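4. Encolar y montar la balda (modelo Zela)

Si has llegado hasta aquí con los soportes ya fijados a la pared, enhorabuena, ¡lo más pesado está hecho! Ahora toca la balda, que es la parte que a mí más me gusta (y en la que más me he equivocado, todo hay que decirlo).

1. Pasa la mano por el canto trasero. Si notas rebabas, lija suave, siempre en el sentido de la veta. Yo la primera vez lijé de través y las marcas siguen ahí, me saludan cada mañana.

2. Limpia el polvo con un trapo apenas húmedo y deja secar.

3. Presenta la balda sobre los soportes sin cola. Tiene que sobresalir 2 cm por cada lado. Si baila, afloja el soporte izquierdo media vuelta y vuelve a probar.

4. Marca con lápiz, por debajo, dónde cae cada taladro. Son 8, y los dos de los extremos van un poco más adentro de lo que parece en la plantilla.

5. Taladra con broca de madera hasta 13 mm de profundidad. Yo me pongo un trocito de cinta en la broca a modo de tope y me quedo tan tranquila.

CUIDADO: la balda mide 21 mm de grueso. Con los tornillos largos de la bolsa de pared la atraviesas y te asoman por arriba. Usa los cortos.

6. Extiende un hilo fino de cola en cada soporte, apoya la balda inclinada, con el canto trasero contra la pared, y bájala despacio.

7. Atornilla a mano, primero los extremos y luego el centro, sin apretar del todo hasta que estén todos puestos.
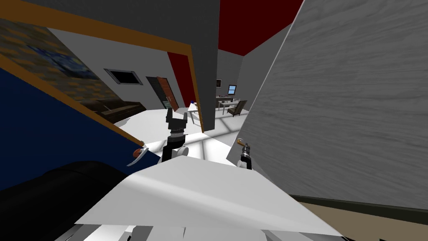

Ya-wen Huang me escribió que en su casa el paso 6 le salía mejor al revés, bajando primero el canto delantero, y que así la cola no le manchaba la pared. Lo probé el domingo y es verdad que mancha menos, aunque a mí me costó más cuadrar los taladros. Si tu pared es blanca, prueba su manera.

NOTA: la cola que rebose, quítala enseguida con el trapo. Seca sale fatal y el barniz no agarra encima.

8. Deja la balda sin peso hasta la mañana siguiente y después dale un último apretón a los tornillos.

Dratetti · Guías de montaje · Contacto · © Todos los derechos reservados · Volver arriba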